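Blog | Projects | Talks | Archive | Contact

Notes > Software > Interviews

Planning in a kitchen that doesn't exist

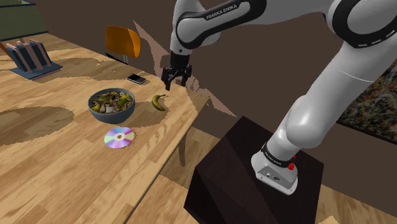 The sim is too polite, was the first comment under our last post on Leteck, from a reader going by Weltora. Everything stays where you put it, the bowl never slides, so what does a good score even tell you?

Took that straight to the planning lead at Leteck, on a call Monday, bad line, both of us eating lunch. "Fair," the lead said. "We don't use it for scores. We use it to find dumb bugs before they cost us a gripper."

The stack is called Trovari. Grasp proposals in, joint trajectories out, a collision checker sitting between them. Everything runs against a simulated Franka arm first, with ordinary stuff on a table. A banana, a bowl of food, a phone, a disc. Why those?

"Flat things are horrible. A disc on a tabletop, the fingers want to go through the wood to get under it. Old planner said sure, go ahead. Bananas are fine one way and awful the other, depends how you close on the curve."

And the nightly runs? 2000 scenes, same arm, objects shuffled. Last month the checker flagged 49 of them, and most came down to one line of code. Somebody had padded the table mesh but not the wrist. "Took us 2 days to find. Two days! The log said 'timeout' for all of it."

On perception they are less cheerful. Shiny surfaces still wreck the depth estimate, and textures in the renders come out patchy in places. Does that matter? "For the planner, no, it gets the geometry from the sim. For the detector, yes, it learns the patches. So we train that one on other data too."

Replanning is the current fight. Target is under 100 milliseconds and they are over it whenever the elbow gets near a joint limit. There's a branch, called Fawzy, that caches half the search tree. Faster, but it sometimes hands back a path for the previous scene. "Which is exciting to watch," the lead said. "In sim."

Asked when Fawzy gets merged. Long pause, chewing. "Whne the tests pass. Ask me in January."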